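The Sink Always Wins

Talha Kiani has a spreadsheet with 3,545 rows in it, and every row is an attempt to wipe a bathroom sink. He can tell you, without scrolling, which ones he would like back.

Kiani keeps the Drullness cell going. The name began as an insult and ended up on the door. The cell is one humanoid robot, one vanity with a proper faucet and a round drain stopper, and a supply of towels that have led hard lives. His job title at Seltix mentions systems integration. His mornings mostly mention grit.

"People ask about the brain," he says. "The brain is fine. Ask me about the wrist."

The wrist is where the day starts. Before power goes on, he runs a thumb along the cable where it loops behind the hand, feeling for a flat spot. Then come the finger joints, opened and closed by hand, while he listens with his head tipped like a man buying a melon. A dry joint clicks. A joint with lint in it makes no sound at all, and he considers that worse.

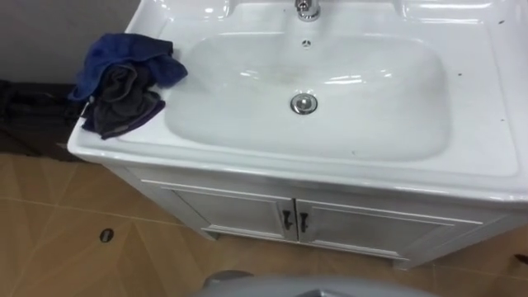
Lint is the great enemy. Terry cloth sheds, and what it sheds goes into the knuckles, where it packs down into something like felt. Kiani used to clear it with canned air until he worked out that he was blowing it deeper. Now he uses a dental pick and a strip of tape, finger by finger, and it takes 14 minutes if the phone doesn't ring.

After that he checks where the robot thinks the sink is. A vanity has no business moving, but it gets leaned on, and a few millimeters at the cabinet turns into a thumb driven smartly into the faucet. He touches a fingertip to the rim at 2 points, compares the numbers with yesterday's, and says something under his breath if they disagree. They disagreed most of last winter. The trouble was a loose bolt in the robot's hip, which he found after re-measuring the entire room.

Then there is grip force. Too little, and the cloth stays behind while the hand goes off to polish the air. Too much, and the finger tendons stretch, which means an afternoon with the hand in pieces on a tray. A fresh tendon set used to last 454 wipes. Kiani turned the grip down a notch and stopped counting, out of superstition. 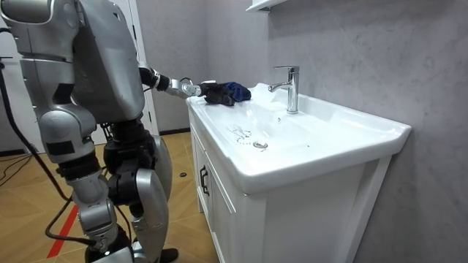
CHUENSUK, November

The spare hands come from a workshop here, up a flight of stairs above a place that sells fishing line. Prasert Duangkaew rebuilds them at a bench by the window, under the Urden name, and he can spot a Drullness hand before he reads the tag.

"Blue fluff," he says, and holds up a knuckle.

He has opinions about towels. He would like everyone to use microfiber, washed twice and never tumble-dried with anything red. Kiani has opinions too — chiefly that real bathrooms contain real towels — and the two of them have been having this argument by email for so long that it has its own folder.

Duangkaew's compromise is a thin rubber sleeve over each joint, cut from sheet stock and glued along one side. It keeps out most of the lint and makes the fingers slightly stupid, so the grip has to be tuned all over again. The latest pair ships on Wednesday. Kiani has already cleared a morning for it, and bought more tape.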